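**Sivow Forecast for small hotels and guest houses: a year's subscription, reviewed**

March 2011

I run a guest house in Stusaston. It's on the seafront road, though not the end of it that gets into the brochures, and most of my trade is couples, walkers and people visiting relatives who would sooner not stay with them. I mention this first because almost every review of travel software I have read was written by somebody with a marketing department, and I haven't got one. I have a diary, a telephone and a website my nephew built.

Sivow Forecast is a service that claims to tell you how busy you are going to be. You pay £175 for the year, you type in your past bookings, and it gives you a chart of expected demand by week along with suggested prices. There's also a quarterly report on the wider market, sent as a PDF. The leaflet says it draws on "airline, search and accommodation signals". I asked what those were and got the leaflet again.

I took it out last September, at the end of the season, thinking the quiet months would give me time to learn it.

**Setting it up**

Slow. The import tool wants a spreadsheet with the columns in a particular order and rejects the whole file if one date is wrong, without saying which. My old records were on paper, so I had typing to do anyway, and I can't blame Sivow for that. I can blame it for insisting on a postcode for every guest. I don't have a postcode for every guest. In the end I put my own in for the ones I was missing, and for the first month the "where your visitors come from" map showed Stusaston as my best market by a long way.

Once that was sorted out, the main screen is pleasant enough to look at. Weeks run along the bottom, a blue line shows last year, and an orange line shows what Sivow thinks is coming. You can click on a week and see why it thinks so, or you're supposed to be able to. What you get is a phrase such as "regional uplift" or "softening short-break demand". I'd have liked a number behind it, or the name of an event, or anything I could check against the local paper.

**The forecasts**

The orange line was right about Christmas being busy and January being dead. So was I, and I'd have said so for nothing.

It did less well on anything that depends on knowing the place. The walking festival, which fills every bed between the harbour and the golf course, didn't appear at all until I added it myself under "custom events". Having been told about it, Sivow then raised its forecast for that week and put a little green tick beside it, as though it had spotted something. The February half-term was put a week early. I think it was using the dates from another county, and when I wrote in to say so I had a polite reply thanking me for my feedback. The dates haven't been changed.

Over the winter I kept a note of the weeks where the forecast made me do something I wouldn't otherwise have done. There were two. In one I held my price up when I'd have dropped it, and let the rooms anyway. In the other I held my price up and didn't. I make that a draw.

To be fair to it, the company says the forecasts get better with a second year of your own bookings in the system. That may be so. It's also a handy thing to tell somebody whose renewal is coming up.

**The price suggestions**

I turned these off by Christmas. They are worked out against "comparable properties nearby", and you can't see which properties those are or take one off the list. From the figures, I'm fairly sure that one of mine is the big hotel on the hill with 22 rooms, a lift and a pool. If it puts its rates up for a wedding fair, I am told to put mine up too. My regulars would have something to say about that, and they would say it to me at breakfast.

There's a setting called "caution" that you can slide up and down. I slid it all the way to one end and the suggested price for a double went down by a pound. I slid it all the way to the other and it stayed where it was.

The suggestions also take no notice of what a booking costs you. A single night on a wet Tuesday-ish sort of week in November means a full change of the room, a full breakfast and the heating on, and there are times I'd be better off leaving it shut. Sivow sees an empty night and wants it filled. There is nowhere to put in your laundry, your heating oil or your commission, so the "revenue gain" it reports each month is only takings. I've not met a landlady yet who thinks takings and money are the same thing.

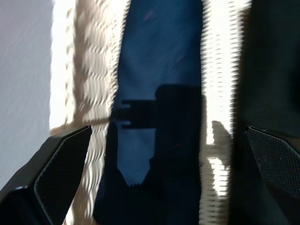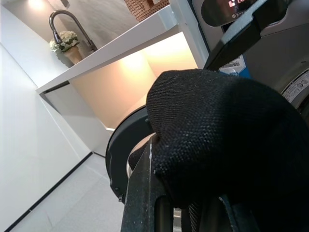
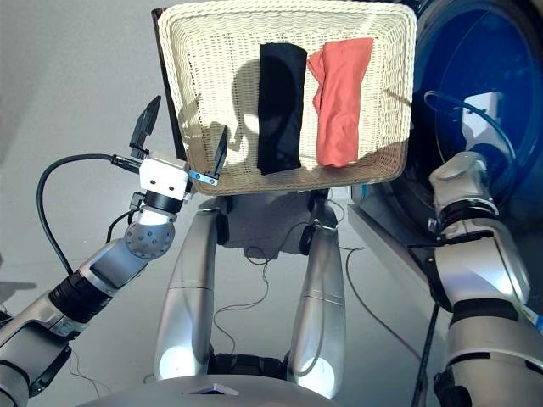 *Second picture: black knitted fabric at the washing machine door. Third: one black and one coral-pink cloth, folded, in the wicker basket.*

**The quarterly reports**

These are what the salesman on the telephone talked about most, and I was rather looking forward to them. I like knowing what the trade is up to. The first one came late and was mostly about long-haul flights. The second had a long section on domestic breaks, which cheered me up, until I got to the small print at the back and found the survey behind it had 192 replies for the whole country. How many of those had ever considered a week on this coast, it didn't say. You could fit them all in our church hall.

I don't say a small survey is worthless. I do say that if you're going to print a headline about the return of the British seaside holiday, you might put the number of people you asked somewhere near the top of the page. The same report told me that guests "increasingly value authenticity". They have never asked me for any. They ask if there's parking.

The section on Veres was better. It followed bookings in one resort through a whole season, with the dull weeks left in, and you could see exactly how late people were leaving it before they booked. That matched what I see here: the telephone rings when the weather forecast is good and not before. If the whole report were done like that I would read it with a pencil in my hand. As things stand, those few pages are the only ones I kept.

**Compared with Nudow**

Before Sivow I had a free trial of Nudow, which does less and is cheaper. It's really only a booking calendar with last year's figures printed alongside this year's. There is no forecast and it doesn't tell you what to charge. It let me put in my records in any order I liked and, when a date was wrong, it turned that one line red.

I passed it over at the time for being too plain. Having now had both, I think plain was about right. Seeing that I was three bookings behind the same week last year told me more than an orange line ever did, and I could work out for myself what to do about it. Nudow's weak point is printing. Everything comes out sideways and tiny, and I do like a month on the kitchen wall.

Neither of them talks to the big booking websites properly. Sivow says it does — there's a button for it — but I had one room sold twice in October after pressing it, and I haven't pressed it since.

**Help and support**

Email only, unless you're buying, in which case there's a telephone number. Replies took a few days and were civil. The handbook is written for version one, and I had version three, so a lot of the pictures in it show buttons that have gone. There's a users' forum where the same four or five questions are asked over and over, with the half-term dates among them.

**Who might want it**

A place larger than mine, with somebody at a desk whose job it is to look at such things, could get some use out of it, especially if it's in a city and lives off conferences and flights. I can see the forecast being sounder there. It may simply have more to go on.

For a guest house with a handful of rooms I can't recommend it at the price. Most of what it told me I knew, some of what it told me was wrong, and the part I valued most was a few pages about a resort I've never been to. If Sivow sold the reports by themselves, with the numbers at the front and more in the style of the Veres section, I would think about it.

I've written to cancel. The terms say a month's notice before the renewal date, and that the notice has to be by post. Worth checking, if you've signed up and have been putting it off.

**Good:** clear main screen; the Veres pages; civil replies.

**Bad:** import tool; school holiday dates; no way to enter your costs; hidden comparison list; the double booking.

**Would I buy it again:** no. I've gone back to Nudow, and to the diary.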